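Trukmont open day: the kitchen simulator, reviewed

Trukmont opened its Gurnongate office to visitors one Tuesday in June, and I went mainly to try Nandel, its software for practicing kitchen jobs with a simulated two-handed robot. Catherine Sutherland ran the demonstration and then let us take turns at the controls.

Getting started was easy. I was moving both hands within eight minutes, and the view from above made it simple to tell where they were over the counter. The marble and the plates look good. The hands do not – they are plain black shapes, and I often couldn't tell which way a finger was bent. Depth was my other problem. With so little shadow, I had to guess how far a hand was from the counter.

Afonso Coelho, who had the seat after me, did better by moving one hand at a time and parking the other well clear of the dishes. I'd suggest starting that way.

The task library is large, with more than 100 kitchen jobs, but the menu has no search box. Laurinda Vilela told us one is planned. The printed guide is thin and skips the hand settings.

I would use Nandel for training new operators. For fine finger work I'd wait for the next version. The coffee ran out before noon, so go early.
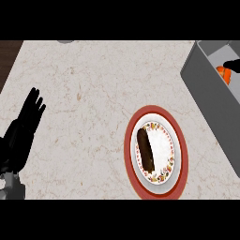 Nandel's overhead view, with the right hand at the orange item and the left hand open over the counter.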